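Automatisation à l'atelier : ce que ça change pour les gens
Notes pour l'intervention, jeudi 9 avril 2026. 20 min + questions. NE PAS LIRE.
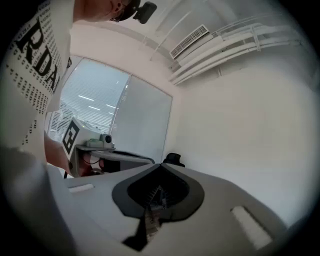

Commencer par Zuzanna. Préparatrice chez Sollmont, douze ans de poste. Sa phrase du premier jour : « On me demande de montrer mes mains, jamais de dire ce que je pense. » Laisser un blanc après. Boire.

Dire d'où je parle : pas ingénieur. Suivi des conditions de travail, trois sites, Sollmont, Bakalis, et Trarnberg arrivé en janvier. Pas là pour vendre, pas là pour faire peur non plus (la salle sera moitié RH, moitié élus du personnel, attention au ton).

1. Le geste devient une donnée

Avant : on apprenait le geste à l'apprenti. Maintenant on l'apprend aussi à la machine. Mêmes personnes, mêmes heures, fiche de poste inchangée. C'est là que ça coince.

Concrètement, l'opérateur prend une pince dans la main, fait sa tâche, recommence. Les mouvements sont enregistrés. On reprend. Une tâche banale, ranger, saisir, poser, il en faut 200 répétitions propres pour que l'équipe de Lambros Xenos s'en serve. Propres = sans hésiter, sans se gratter le nez. Rire possible ici, ne pas forcer.

Ce que les gens racontent, en vrac :
– poignet. Le poids au bout du bras, pas le même que l'outil habituel
– on ralentit, on s'applique, on ne travaille plus « pour de vrai »
– fierté aussi, faut le dire ! Dionysis : « Ils ont gardé ma façon de faire, pas celle du manuel. »
– impression d'être regardé. Même quand on leur dit que c'est l'outil qui intéresse et pas eux

Insister sur le dernier point. Y revenir en 3.

2. Qui fait quoi, après

Le bras de Bakalis, mis en service sur la ligne de tri. On avait annoncé deux postes en moins. Résultat : aucun en moins, mais plus un seul poste identique. Le tri facile part à la machine, reste le tri difficile. Donc journée plus dense, moins de moments creux. Antigoni Karagiannis, cheffe d'équipe, le formule mieux que moi : les cartons faciles, c'était la pause. Citer en entier si j'ai le temps.

Nouveau métier qui n'a pas de nom. Celui qui débloque. Le bras s'arrête, quelqu'un vient, remet la pièce droite, relance. Chez Bakalis environ 12 fois par poste. Personne ne l'a chiffré au départ, ni dans la charge ni dans la paye. Demander à la salle : chez vous, c'est qui ? Attendre une vraie réponse.

Transition un peu raide ici, à revoir dans le train.

3. Ce qu'on signe

Trois versions de l'accord Trarnberg, je les ai toutes lues (pas drôle). La première : une ligne sur les enregistrements. UNE. La dernière : deux pages. Ce qui a été obtenu entre les deux :
– participation volontaire, et refuser ne se voit pas dans l'entretien annuel
– les visages et les voix ne sont pas conservés
– séances de 40 minutes maxi, ensuite on change de tâche

Pas obtenu : la prime. Demande à 500 euros par campagne, refusée. Wenceslao Tapia a négocié, il est dans la salle normalement, vérifier avant de le citer !! S'il est là lui passer le micro deux minutes, pas plus, il est bavard.

Question de fond : à qui appartient un tour de main ? Je n'ai pas la réponse. Le juriste de Clomar dit à l'employeur, point. Les opérateurs disent autre chose. Poser les deux, ne pas trancher, on me le demandera de toute façon pendant les questions.

4. Ce que je ferais à leur place (si reste 4 min, sinon sauter au 5)

Faire venir les opérateurs AVANT le choix de la tâche à automatiser. Chez Sollmont ils auraient choisi le filmage des palettes, tout le monde déteste. On a automatisé la préparation des petits colis, la partie que Zuzanna aimait. Elle ne l'a pas digéré. Moi non plus un peu.

Compter le temps d'enregistrement comme du temps de travail qualifié. Payer le déblocage. Prévoir un retour : montrer à la personne ce que le bras fait avec ses gestes. Ça prend un quart d'heure et ça n'est presque jamais fait. Dionysis l'a demandé deux fois.

5. Fin

Revenir à Zuzanna. Elle forme maintenant ses collègues à la pince, un jour par semaine. Elle a demandé qu'on ajoute une case commentaire à la fin de chaque séance. On l'a ajoutée. Lire un ou deux comentaires, feuille jaune dans la pochette.

Questions probables :
– emploi à cinq ans → je ne sais pas, le dire franchement
– coût → renvoyer vers Lambros, pas mon sujet
– et les intérimaires ? → accord Trarnberg ne les couvre pas. Gros trou. A dire même si personne ne demande

Penser : adaptateur, eau, rendre le badge à l'acceuil.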